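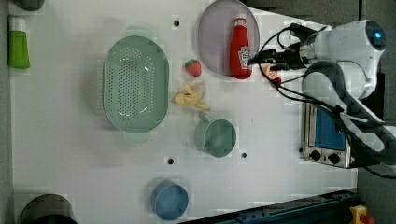 Blog > Kitchen > Pantry

2026-01-16
by Lelau

Clearing out the condiment shelf

I spent most of a day in December going through the condiments. The door of our fridge had stopped closing on its own, and one of the plastic rails had cracked under the weight of the jars. A replacement rail cost more than I wanted to pay, so I decided to put less on it first and see how that went.

I took everything out, including the bottles in the cabinet over the stove, and wrote down what each one was and when I had opened it, if I knew. Mostly I didn't know. The final list had 16 things on it that I could not remember buying. Two were the same jar of tamarind paste from different years. There was a plum sauce from Iltus, the deli by the old bus depot, and that place closed before we moved to Plindallow Street.

I threw out anything with a broken seal or a smell I didn't like. Mustard gets a pass from me for a long time. So does soy sauce, although it tastes flatter after a while. Mayonnaise does not, and neither does pesto, which I now freeze in an ice cube tray. Horseradish loses its heat so fast that I have gone back to buying the smallest jar.

The fish sauce stayed. I buy Trịnh, in the tall bottle, and I go through it quickly enough that age is not a concern. It lives in the cabinet. I know people who refrigerate it, and I did for a few years, but salt crystals kept forming around the cap and I got tired of running it under the hot tap.

Ketchup took more thought than I expected. We had three bottles open. One was in the fridge, one was in the cabinet, and one was in the bag we take to the lake, where it had been since summer. I put the fridge bottle back, finished the cabinet bottle in a meatloaf, and threw the lake one away without opening it.
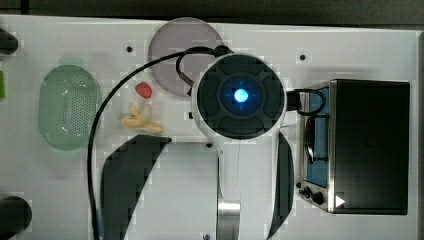 Does an opened bottle of ketchup have to go in the fridge?

It keeps its color and flavor longer there, and the label on most bottles asks for it, but a household that empties one in a few weeks can usually leave it in a cool cabinet.

We are slow with ketchup, so ours is in the fridge now. The cabinet over the stove is the warmest one in the kitchen, and I should have thought of that years ago. The oils were up there too. I moved them to the low cupboard by the back door, and moved the baking sheets out of the cupboard to make room for them, and the baking sheets are currently standing behind the bread box until I find somewhere better.

I also started writing the opening date on the lid of each jar with a grease pencil. Masking tape came off in the damp and left glue behind. The pencil wipes off with a dry cloth when the jar is empty, so I can reuse the jar. I have kept this up for a month, which is longer than I kept up the spreadsheet.

The spreadsheet did show me one thing before I dropped it. The jars and bottles I threw out had cost 155 dollars altogether, going by current prices at our store. Most of that was small, expensive jars bought for one recipe. Truffle mustard was the worst of them. I used a teaspoon of it in a dressing and never thought about it again.

My rule for now is that a recipe calling for a new jar has to be one I would make twice. If it isn't, I use what we have. Sambal has stood in for harissa a couple of times and the stew was fine. White miso did not stand in for tahini.

The fridge door closes again. I glued the rail and put the lighter bottles on that side, with the pickles down on the bottom shelf where the weight doesn't matter. Next month I'm planning to do the spices, and I have already found two jars of celery seed.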